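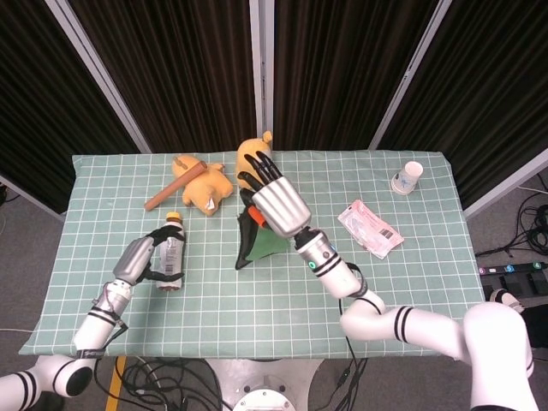
Last updated: 7 May 2019
Workshop Tips > Working Beside Robot Arms

Clear the bench before the arms are switched on. Once they are running, keep your hands out and use the stop button if something has to be moved.

Run cables along the back wall where you can. Any that must cross the floor should go under a rubber cover. At Tallier we lost a morning in January to one pulled plug.

Wipe the tablecloth at the end of each shift with warm water and a drop of washing-up liquid. Bottles go back in the crate with their caps tight.

The packers at Tondale now spend less time lifting and more time setting out and checking. That means more standing still, so put down a mat and swap places every 18 minutes. Ask for a stool if your back aches.

Write faults in the book as they happen, with the time. Leave the arms switched off until the fault has been signed for.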